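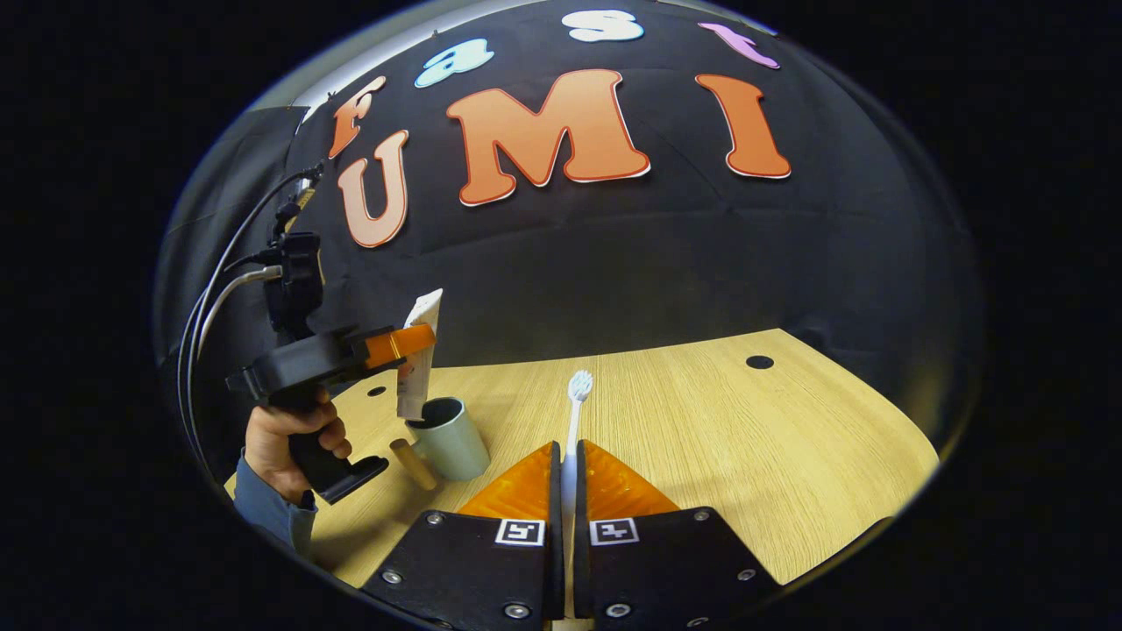
Mounting Cut-Out Letters on a Black Backdrop Curtain

By Solomiia Kobzar
Updated 1/31/20

These instructions cover a black fabric curtain hung behind a worktable, with one row of large letters and a curved row of smaller ones over it. The curtain stays removable and the letters can be reused.

Materials

Black curtain, flat panel, no pleats
Colored card, 300 gsm
White card for outlines
Adhesive-backed hook strip, 2 cm wide
Safety pins, black
Tailor's chalk
Cord, longer than the table
Painter's tape

I use Mellska card. Retton sells a similar weight, but its orange is darker and gets lost against black under weak light.

Preparing the curtain

Steam the panel while it is hanging. Work from the top seam down and let it cool before you touch it. Faint folds will remain; letters placed across them hide some and exaggerate others, so mark the worst ones with chalk and keep the narrow strokes away from them. Do not mount anything across a vertical seam unless the letter is wide enough to be fixed on both sides of it.

The hem should fall behind the back edge of the table, below the tabletop. If the table has cable holes near the back edge, check that the fabric can't be pulled into them when a cord is drawn through. Tape the hem to the underside if it drifts.

Cutting

Draw each letter on the back of the card, mirrored. Cut the inside corners first. For an outlined letter, glue the finished letter to white card, let it dry flat under a board, then cut again with an even margin. A second color can be added outside the white in the same way. Outlines thinner than a pencil curl within days.

Pale colors (salmon, light blue, pink) read well on black without an outline. Saturated red and dark blue need one.

Setting the lower row

1. Stretch the cord across the curtain at the height of the letter bases and tape both ends.
2. Place the middle letter first, centered on the table and not on the curtain. The two rarely agree.
3. Add the outer letters. Judge the gaps by eye from the front of the table — equal measured gaps look uneven next to an open shape such as a U.
4. Mark the corners with chalk, take the letters down, and apply the hook strip.

Hook strip grips brushed fabric directly. On smooth fabric, use a pin through a folded card tab on the back of each letter, one tab at each top corner.

Setting the curved row

Let the cord sag between two pins, trace the sag onto paper, and turn the paper over to get an arch. Pin the paper to the curtain and set each small letter with its base on the line, tilted to follow it. Remove the paper last.

Mixed upper and lower case is fine here. Align the bases only and let the heights vary.

Storage

Remove the letters before rolling the curtain. Store them flat between sheets of plain paper with the strips facing down. Chalk brushes out dry; water leaves a gray ring on the fabric.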